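Weighing the rubbish, second round

4 August 2025

In May I set out how I weigh what leaves the flat. Several people wrote to ask about the scale, so I will start there.

It is a hanging luggage scale with a hook, reading to 10 g, bought at the hardware shop in Skorcombe. A kitchen scale is more precise but the bag hides the display. The hook does not have that problem. I check it against a sealed one-litre bottle of water, which I weighed on the post office counter scale and marked with the result. The luggage scale reads 8 g light against that, which is below its own resolution and which I ignore.

The method has changed in one respect. I used to weigh each bag once, on the way out. Food waste loses water while it stands, so a bag taken down late reads lighter than the same bag taken down early. I now weigh food waste in the evening of the day it is thrown away and keep a running sum. The other three streams (card and paper, hard plastic and tins, everything else) are stable enough to weigh when full.

The best week under the old method came to 1,880 g of general waste. I no longer trust that figure. Part of it was damp kitchen roll, which I had put under general in some weeks and under food in others. Kitchen roll now goes under food, always, whether the council agrees or not.

Rongrong Xiong keeps a similar log in Dridwood and suggested recording volume as well. She has a point. The collection is limited by the lid closing and weight does not come into it. Snack wrappers, for instance, hardly register on the hook but take up a large share of the bin. I have tried estimating litres by eye, with poor results. Two estimates of the same bag, made an hour apart, differed by a third. A bucket with marks up the inside is the next thing to try.

Glass remains outside the log. It goes to the bottle bank in quantities too irregular to mean much over a single quarter.
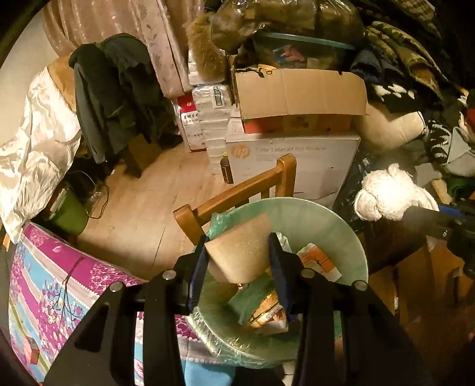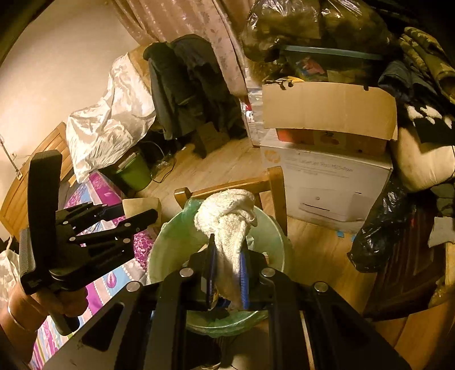 Household Notes, issue 8

Corrections to the last issue. Jianhua Guo points out that I gave the weight of an empty liner as 80 g. That was a full roll with the core in it. A single liner does not move the display, and I have stopped subtracting anything for it. The spreadsheet has been corrected back to the first row.

Next issue: the marked bucket, and whether flattening card is worth the time.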